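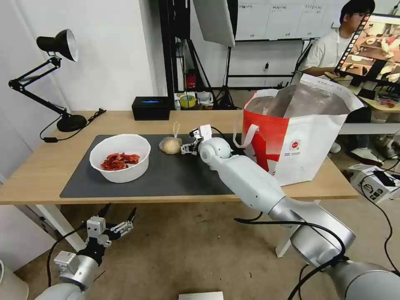
3. Play-along tracks for the snare method book

The Kidemari demos got played through and wow, they sound great! All 30 exercises now have a click version, and 9 have full band backing too. Agreed to keep the brush etude at 60 bpm and move the samba up to 87.

Whiteley still owes us proofs of the sticking charts.

4. Fall workshop

Wernlow hall is ours from 6:30 p.m. Bring practice pads and spare sticks!

Next meeting: August, same room.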